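Handout 11: Working rules for hand-held gripper sessions with fabric
Merden course in practical automation, Toft workshop

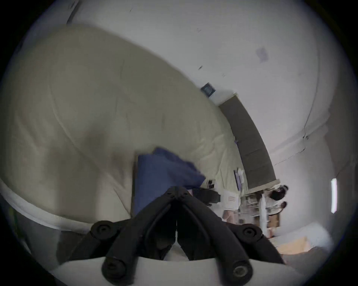
Fig. 1. Gripper fingers in front of cream fabric, with a smaller dark blue cloth behind.

Before the session
Check the pivots and the finger bolts by hand. Look over the cable between the linkages – it must not pinch when the fingers close. Wipe the lens. Write the tool number in the Firkileck log.

During the session
Keep other people out of arm's reach of the tool. Someone further back in the room is allowed, but tell them that you are recording.
Large sheets hide whatever is behind them. Move slowly and keep the fingertips in view.
One task per recording. If you drop the cloth, carry on and mark the recording "drop". Do not delete it.
Stop after 100 recordings and rest your wrist.

After the session
Copy the files before switching off. Faults go on form 133, one form per fault. Spare finger pads are in the Neretti drawer.

Read section 4 of the course notes before the June practical.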